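Towel folding with two arms - how do you get consistent folds when every towel starts out different?

Hi all, first question on this site after a year of reading everybody else's. I help mentor a student robotics club in Irneck, and our group this year picked laundry as their project, which sounded so easy in September! The idea is that a pair of arms takes a cloth, folds it on the table, and the folded ones go into a bin. Our team is called Cluronero (the students chose it, don't ask me how to pronounce it in a hurry) and we're signed up for the household tasks round at Pusormont in the spring.

We teach by demonstration. A student guides the arms through the whole fold, we record it, and then we train on the pile of recordings. So far we have 1,109 demonstrations saved, and the rules sheet suggests that most teams arrive with 3,000. The students take it in turns after school, and I have to say they've been wonderful about it, even the ones who would much prefer to be building something.

Here's where we're stuck. If the towel starts out flat and more or less square to the table, the fold comes out nicely. If it starts in a heap, the arms grab a big fistful somewhere in the middle, lift it up, and then don't seem to know what to do next. It's worst with the fluffy microfiber ones. Thin cloths are a bit better, but then they slide. 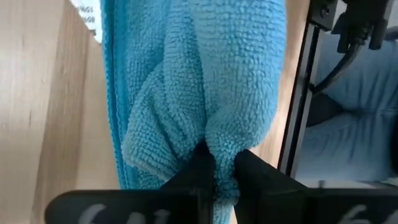
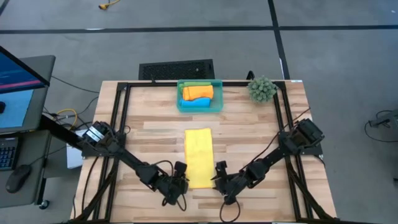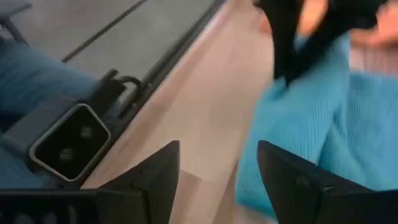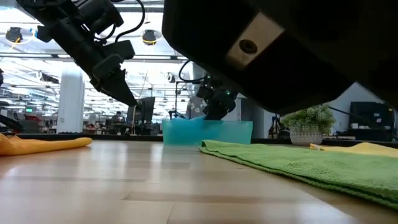
Different moments from the same session, with the wrist cameras and the wider views mixed together.

What I'd love to know is whether we should keep recording complete folds from every kind of starting heap, or split the job in two, with one part that only flattens the towel and another that only folds it. The students are divided right down the middle and the discussion has gotten quite lively. We have a decent computer for training but it isn't a monster, and a full training run eats up most of a night. Also, does the color of the towel matter much? We have a whole rainbow of them by now and I keep wondering if we've made life harder for ourselves.

Thank you in advance, and sorry for the length of this. I was told to include everything!

Answer 1 (accepted)

Welcome! Our club went through this two seasons ago with dish cloths, so I'm feeling for you.

Split it. We held out for one big do-everything model for far too long, and what finally got us moving was recording 200 short demonstrations of flattening only. Start from a heap, find a corner, lift, find the next corner, lay it down, stop. They're quick to record, the students don't get tired halfway through, and when one goes wrong you can throw it away without losing a lovely fold at the end of it.

Then look back through the recordings you already have. My guess is that different students deal with a heap in different ways - one shakes it out, another drags it along the table, another pokes at it until a corner shows up. All of those work for a person, but mixed together they make a muddle for the model to learn from. We had everyone sit down and agree on one way, wrote it on a card, and taped the card up next to the table. There was some grumbling (my own included, as my favorite method lost the vote).

As for grabbing a fistful, check how high your grippers are when they close. Ours came down too far and too wide open and scooped up everything in reach. We had the students close them most of the way before the last little bit of travel, and the grabs got a great deal neater.

Keep all the colors, by the way. You'll be happy you did when the judges hand you a towel you've never seen before.

Answer 2

I wouldn't split. You'll spend all your time on the handoff between the two parts. Just get to 3,000 and see.

Answer 3

Not a full answer, but do save a handful of towels that never go into training and test only on those. We used the same six for everything and thought we were geniuses until we got to the Jatoi meet.

Comments (4)

Thank you both for the long and short of it! We're going to try the flattening set first, and the card is already written. Will report back.

Does washing the towels change anything? Ours got stiffer after a few rounds and the grips started slipping.

^ Yes, a lot. Skip the fabric softener too.

Following this one, our club starts on shirts next month and I'm already nervous.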